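Community Help > Clubs, Schools and Groups > Days Out

Has anyone taken a group to the Draltel open day in Lernville? Worth the drive, and how do I plan it?

Posted by mudlark_jo
Tags: robots, open day, group visits, kids, Lernville

Hi all! I help run an after-school making club (cardboard, glue, the odd motor, a lot of tape) and I've been offered places for us at the Draltel robotics open day in October. I went along to their last one on my own as a sort of scouting trip, and I've come home absolutely buzzing about it, but I'm now trying to work out whether what I loved will work for a bunch of kids, the youngest of whom is 9.

Some background on the day, for anybody who hasn't been. Draltel has the upper floor of a building near the old rail yard in Lernville. They open it up to the public from mid-morning until the middle of the afternoon, and you move between stations at your own pace. When I was there they had a sorting line near the entrance, a wheeled thing that follows a line of tape along the floor, and then a humanoid-style arm and hand, which they've named Lodow. There's also a bench where you can pick up spare finger parts and bend them yourself, and I could have stayed at that one until they turned the lights off.

Lodow is the one I want to ask about. I've seen plenty of factory arms on the telly, the big orange kind with a clamp on the end, and I thought I knew what I was in for. But a hand with fingers is a completely different experience! I kept catching myself looking at my own knuckles. You can see right into the joints, with the little rods and pins in the gaps between the finger segments, and it makes sense in a way that no diagram ever has for me. Our lot have built fingers out of drinking straws and string, so I think they'd go bananas.

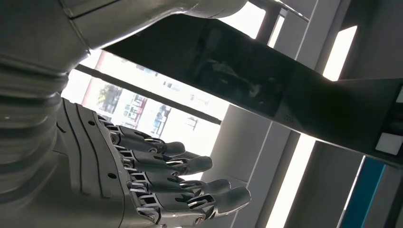 From tapedeck68: we took our Scouts to the same open day and the hand was the favourite by a mile, but do ring ahead about the talk, as the people running that station only explain it properly at set times. In between it's more of a "look and ask if you like" arrangement, and shy kids don't ask.

Thanks tapedeck, that's really useful, and it's sort of what I was worried about. I've edited my post to put my worries in order.

First, the talk. The one I heard was terrific for me, but there was quite a bit about control software and I can see my younger ones drifting off. Is there a shorter version for kids, or can you ask for one?

Second, the standing. I was on my feet nearly the whole visit. I don't remember many seats apart from a bench by the stairs. We have a couple of children who need a sit-down every so often.

Third, what do we do with them beforehand? I'd like them to turn up with something in their heads already, so they're not just waiting for it to dance. (One of the dads has already asked me if it dances. I don't think it dances.)

And a bonus one: is the cafe downstairs, the one called Oh, any good for a group, or should I pack lunches? I only had a coffee there.

Any advice gratefully received, especially from people who've done the day with under-12s. I'm so keen to make this happen!

Edited to add: we'd be coming by bus, so we can't leave a pile of coats and bags in a car.

3 replies, sorted by most helpful

tapedeck68
Marked as helpful

Right, a proper reply now that I'm at a keyboard.

Go. Absolutely go. It's the best day out we've had as a group and I include the one with the canoes.

On the talk: yes, there's a junior version, but it wasn't on the website when we booked. I asked over the phone and they put us down for one late in the morning. Ours ran much shorter than the adult one and was nearly all about how a hand works. They had the kids put their own palm flat on a table, tuck the middle finger under and try to lift the ring finger, and of course most people can't, and there was uproar. Then it went from there into tendons, and what you can pull on to make a finger curl, and why it's harder to make a robot pick up a grape than a brick. There was a bit on programming at the end but it was done as a game, with one kid giving orders and another one being the arm. Our orders-giver made his best friend pick up the same pencil case for what felt like a week.

Ask them to let your group watch the hand moving before the talk as well as after. We did it by accident because we were early, and the second look was so much better than the first. The kids were spotting things. First time through it was "cool, it's moving". Second time it was "that finger started before that one did", and then a big argument over whether it was meant to.

Be ready for it to be slow. I should say that clearly. A lot of the time the staff are setting something up or checking it, and the arm sits still, then moves a little, then sits still again. I found that fascinating, and I'd say half of ours did too. The other half went to the tape-following thing, which never stops. That's fine, it's all one big floor and you can keep an eye on both.

Standing: we took those folded foam sit-mats you get for camping, and it was no trouble at all. There's floor space along the wall and the staff were happy for the kids to plonk down, as long as they kept behind the line.

And do talk to them about the line before you go! There's a marked area near the arm and you stay out of it, full stop. Our crew were good about it but it was the one thing the staff were firm on, and quite right too.

For beforehand, you're already ahead with the straw fingers. Bring them! I'm serious, bring a few in a shoebox. One of our girls had made a hand from cereal box card and the engineer at the finger bench spent ages with her, comparing where she'd put her string with where theirs ran. She hasn't stopped talking about it. She's now on her third version and it can hold a teaspoon.

I'd also get each kid to write down one thing to ask, on a card they keep in their pocket. Some of ours came up with wonderful ones. Does it know where its fingers are when it's switched off? Can it feel if something's squishy? What happens if it sneezes? (That last one got a very thoughtful reply about sudden movements, I was impressed.)

Bags can go behind the desk at the top of the stairs. They gave us a crate.

brindle_and_bean

Pack lunches. Oh is lovely and the cheese scones are enormous, but it's tiny and the queue on open day went out the door. There's grass across the road with a few picnic tables if it's dry.

Can't help on the talk, we missed it. My two liked the sorting line best, the one with the coloured blocks. I didn't get much out of it all myself but they were happy and it got us out of the house. The parking is dreadful but you said you're on the bus so ignore me.

kettlebird

Slightly different view, though I'm as keen as everybody else here and would go back tomorrow.

I took a mixed group, some primary and some early high school, and I'd split them if you've got the adults for it. The older ones wanted to stay with the hand and pester the staff, and they'd have stayed all day. They wanted to know what the motors were, how it's told where to go, what happens when a part wears out, whether you can get work experience there (apparently you can ask, so I've asked). The younger ones were done sooner and then got a bit silly near the people who were still listening. If we'd had one adult free to take the little ones over to the bench with the loose parts, it would've been perfect. That bench is gold for short attention spans, because it's hands-on and you're allowed to make a noise.

A few other bits in no real order.

It's bright up there. Big windows, and on the day we went there was strong light coming straight in. If you want photos of the kids with things, shift them round so the window isn't behind them. Nearly all of mine came out as dark shapes with a glow round them.

It's not loud. I had one boy who wears ear defenders for outings and he took them off after ten minutes and didn't put them back on. The arm makes a sort of soft whirr and some clicking. The noise is mostly people.

Ask about the quiet hour too. When we booked they told us the first hour was kept to smaller numbers, and you had to request it. I don't know if they still run it, so check.

On the "waiting for it to dance" problem, what worked for us was a job sheet. Nothing fancy, just a page where they had to draw one joint that bends, find something that turns, and write down one thing their own hand does that they think the robot would find hard. We had "shuffling cards", "plaits", "getting the last bit of yoghurt" and "holding my sister's hand when she's sticky". We pinned them all up afterwards and they're still on the wall.

I hadn't realised there was a junior talk, so thanks tapedeck, I'm a bit jealous! We sat through the long one. Most of the teenagers loved it and one of the little ones fell asleep on my coat.

mudlark_jo

You are all marvellous, thank you! I've rung Draltel and asked for the junior talk and the first hour, and they're going to email me back. Foam mats, packed lunches, question cards and a shoebox of straw fingers are all going on the list, and I'm pinching the job sheet idea outright, kettlebird, if that's okay.

I did ask about the dancing, for the dad. They laughed and said it can wave.

Does anybody know if the number 3 bus still stops at the rail yard end?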